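Workshop & Garage > Bench surfaces and storage
Thread: Terrazzo print on the walls, marble look on the bench. Too much?
Page 1 of 1

dustpan_686
Posted 6 November 2018
I'm redoing the small work corner where I sort fittings and sockets. The walls used to be bare board. Now they have a terrazzo print, off-white with black, mustard, pink and a light gray-blue, and the work surface is a gray marble look. I like it. My brother-in-law says it will drive me up the wall in a month. I keep small metal parts in a shallow white tray with a raised rim so they stay put. 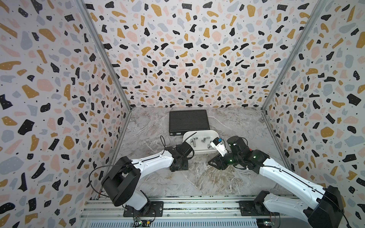 The wall print is Dustum and I bought it from Hettiarachchi in June. It wipes down fine. What I want to know is whether people who work with small parts find a busy pattern hard on the eyes.

kettleman
Walls, no. Surface, yes. I had a speckled bench top for seven years and lost set screws on it all the time. Anything chrome or silver on a gray veined surface is going to vanish. I'd swap the floor of it for plain white or dark green.

Arif Jayasinghe
Disagree with kettleman. Veining is not the same as speckle. Speckles are the size of the parts, veins are long streaks, and your eye sorts them out. I have a gray marble film on my bench and a socket shows up well enough on it. Glare matters more — move your lamp before you rip anything up.

dustpan_686
Lamp is overhead and fixed for now. Sockets are half of what I handle, so I did wonder about that.

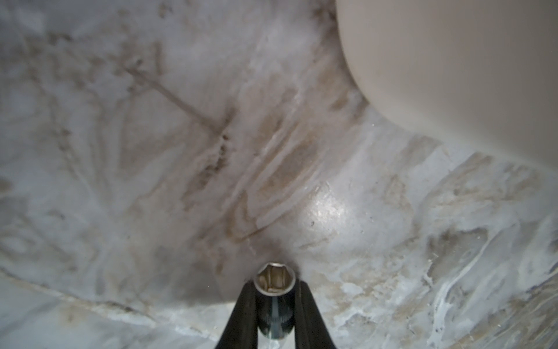 The other half is T fittings and short connectors, and those go in the tray. Would a rubber mat on top be the simple answer?

kettleman
A mat would do it. Get one in a flat color. Sketeo has them in 2 thicknesses and the thin one curls, so get the other.

pineboard
I don't get the fuss about the surface. It's the black chips on those walls I couldn't live with. They'd pull my eye all day.

Arif Jayasinghe
You look down when you work, pineboard, not at the wall.

pineboard
I look up plenty.

dustpan_686
Ordered the thicker mat. Walls are staying. If anyone wants the leftover terrazzo print, I put it on Listico, pickup only.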